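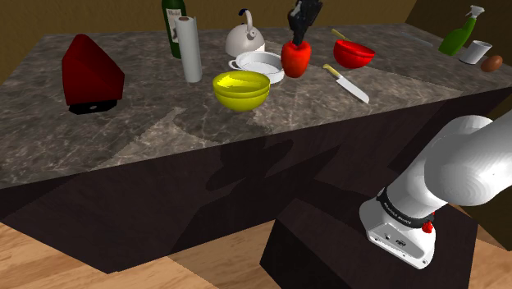

Issue 14, page 6

The Understudy
by Stella Nyamweya

By the time Wekesa Laizer learned that his uncle had left him half a theater, the other half had already been left to Sylvain Sabatier, and Sylvain had already moved in.

The theater was the Lurnesier, in Priltbridge, a town that had asked for a swimming pool in 1931 and been given culture instead. It had red seats, a ceiling with plaster grapes on it, and a smell that visitors took for history and the staff knew was the drain. Wekesa had been inside it once, at the age of nine, to see a play about a bishop. He remembered the bishop as long.

"You'll want to sell," Sylvain said, when they met in the lobby. He was a tall man in a short coat, and he had the handshake of somebody passing you a fish.

"I don't know what I want," said Wekesa. He had driven four hours and what he wanted was a sandwich.

"Your uncle never wanted to sell."

"My uncle never wanted to see a dentist either."

Sylvain gave this the pause he gave to all lines he would have cut. He had directed every production at the Lurnesier since the bishop, and it had been his bishop. He took Wekesa through the house with the lights off, to save money, describing things as they bumped into them.

In the office, which was also the box office, which was also where the coats went, a woman was eating soup over the account books. This was Mwanaisha Lukumay. She had been hired for one season to sell tickets and had been waiting for the season to end ever since.

"Are you the nephew?" she said. "You owe Gronis for the curtain."

"What's Gronis?"

"Gronis is the people you owe for the curtain."

Wekesa sat down on some coats. It came out, between spoonfuls, that the Lurnesier had a new curtain and no play to put behind it. There had been a play. It was called The Widow of the Salt Road, it was Sylvain's own, and it called for a cast of eleven and a real goat. The leading man had gone to live with his sister. The goat had been a matter of principle, and Sylvain had lost the principle in a meeting with the fire department. Opening night was in two days.

"So cancel," said Wekesa.

"We've sold tickets," said Mwanaisha.

"How many?"

She looked at him with real interest, as though he might turn out to be the kind of man who was good in a crisis, and then she looked at the book. "Six," she said. "Two of them are Emmanuel Minja, but he likes to put his hat on a seat."

Emmanuel Minja reviewed plays for the Priltbridge paper. He had once called a production of Sylvain's "complete," and Sylvain had carried the clipping in his wallet until it turned to lint. If Minja came and there was no play, he would write about that. He had a column to fill, and it was December, and the only other thing happening in town was the parking.

"You could read it," Sylvain said.

He said it to the wall, but Wekesa was sitting in front of the wall.

"Read what?"

"The lead. With the script in your hand. It's done in Paris."

"I sell gutters," said Wekesa.

"He's a man of the road. He's weathered. You have a weathered quality."

Wekesa had a cold. But he had also been in the building for an hour by then, and it had started doing to him whatever it did to people. His uncle had come in out of the rain to use the telephone and stayed forty years. Mwanaisha had come for a season. There was a man up in the lighting booth who had, as far as anyone could establish, come to fix the radiator.

He read the part that night in a motel bed. The salt merchant had nine speeches about salt. In the tenth he died, of what the script called "distance." Wekesa read it twice and found to his annoyance that he had opinions about it.

On the night, the whole audience sat in the front row, apart from the hat. The new curtain went up a third of the way and thought better of it. Wekesa played the first act visible to the knee. He could hear Sylvain in the wings saying every word along with him, a little ahead, like a bad phone line. In the second act someone got the curtain up by hitting it, and there was applause, and he bowed to it, which was not in the script, and then had to be a widower again.

He died of distance at ten minutes past ten. He lay on the boards looking up at the ropes and the dust and the man from the radiator, who gave him a small nod.

"You held the pages upside down," Sylvain told him afterward, in the office. "From the fourth speech onward."

"I know. I'd gotten used to it."

"What were you saying?"

"Mostly gutters," said Wekesa.

Sylvain sat down slowly on the coats. Mwanaisha went on cashing up, and it didn't take her long.

The review ran on a Thursday's worth of space squeezed between a lost dog and the parking. Minja found the evening uneven. He found the goat's absence keenly felt. But he had been struck, he wrote, by the newcomer in the lead, and above all by the passage on rainwater.

Sylvain read it standing up, then borrowed Mwanaisha's scissors. He cut around it with great care, leaving out the part about the goat.

"Gronis called," said Mwanaisha.

"Tell them I've gone home," said Wekesa, who was looking for somewhere to hang his coat.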